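# Chapter 11

## Pushing Things Around

By now your team has a robot that goes where you tell it. You spent the last several chapters earning that, and you should enjoy it for the length of this paragraph. In this chapter we ask the robot to touch something.

The project is called Fakir, after a piece of software an earlier class wrote and named late at night. The software is gone and the name has outlived every attempt to replace it. The job is easy to state. A few shaped blocks lie on a board. The arm carries a plain, straight tool with no fingers. Somebody types a sentence such as "put the heart next to the star," and the arm slides the blocks until the sentence is true.

Students tend to read that paragraph and ask when the hard project starts. Bushra Hashmi, who taught the course the first time it ran at Favstead, used to hand those students a pencil and an eraser. They were to push the eraser across the desk with the pencil point, in a straight line, using one hand. Try it before you read on. The eraser turns. You correct, and it turns the other way. You probably got it across by moving the pencil from side to side without thinking about it, and the whole of Section 11.2 is devoted to the thing you did without thinking about it.

### Why no gripper?

Every team asks, usually in the first week and again in October, when they ask it louder.

A gripper hides mistakes. Close two fingers around a block and it will often shift into place between them, so a sloppy position estimate gets cleaned up for free. A pushing tool cleans up nothing. If your code believes the block is a little to the left of where it is, the tool goes by it, or clips a corner and sends it off on business of its own. You will learn a great deal about your calibration this way, most of it unwelcome.

Pushing also can't be undone by running the motion backward. Pull the tool away and the block stays where you left it. To bring it back you have to go around to the far side, and the far side may be occupied. Teams who planned their software around an "undo" function are invited to read Section 11.4 early.

### What you will build

The project has three parts, and your team will hand them in separately.

**The spotter** takes a camera picture and reports the name, position, and angle of each block. Color does a lot of the work and shape does the rest. Two blocks of the same color will cause you more trouble than you expect, especially once they are touching, when many a spotter has cheerfully reported one large block of a kind never sold.

**The pusher** takes one block and one destination and picks a series of short strokes. Short is the important word. The Clistow team, whose logbook we quote throughout this chapter, began with a single long stroke per move. Their entry for the first trial reads, in full, "Found it under the radiator."

**The reader** turns the typed sentence into a goal. Keep it small. You need colors, shapes, and a handful of relations: next to, left of, away from, between. You don't need "nicely." One year's class accepted "nicely" and argued over the grading for the rest of the term.

All three parts talk to each other through Kevholm, the message program you installed in Chapter 2. If you skipped Chapter 2 on the grounds that it looked like paperwork, it was, and you should go back and do it.

### A word about friction

The models in Section 11.3 treat the board as perfectly even. Your board has not read Section 11.3. Wood has grain, joints, and a history of other students' elbows, and a block that glides in one spot may drag in another.

Sihan Shao kept the Clistow team's push records and tried to settle the question with data. The team logged 400 strokes with one block, all aimed straight ahead. Her notes are worth quoting:

> The good news is that 95 percent of them landed inside the circle. The bad news is that I drew the circle last.

She drew a smaller circle first, ran the whole set over, and got the figure we use in Problem Set B. It's a less cheerful figure. We recommend her second method.

The practical lesson is to look often. Push a little, take a new picture, and plan again. A mediocre model that checks its work after each stroke will beat an excellent model that closes its eyes and trusts itself. The same has been observed of project groups.

### Before you start

- Clear the board of everything your spotter doesn't know about. Coffee cups count.
- Set the tool height with the power limit turned down. The tip should pass just over the wood.
- Agree on which way is left. Write it on tape and stick the tape to the bench. Teams have lost an afternoon to this.
- Put one person on the stop button, and give that person no other job, however dull they find it.

Keep a logbook. Write down what you expected before each trial as well as what you got, in ink, with both partners' initials. Grades for this unit lean heavily on the logbook, so a team whose heart never once arrived beside its star can still do well, provided it knows why.
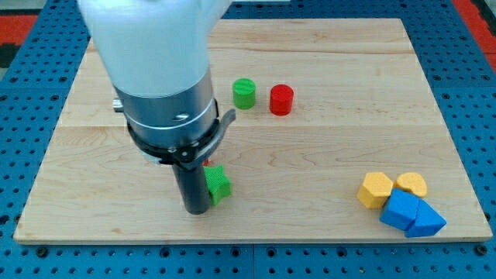 **Favstead Robotics Teaching Lab, Clistow Team**

The green star is up against the tool, and the yellow heart is well off toward the lower right, packed in with a yellow hexagon and two blue blocks. Suppose the typed sentence is "put the heart next to the star." Moving the star means one block and a stretch of open board. Moving the heart means dealing with its neighbors. The sentence doesn't say which block should travel, and your reader will have to hand that decision to somebody. Section 11.1 begins with the spotter, and with the matter of how it should tell two touching blue blocks apart.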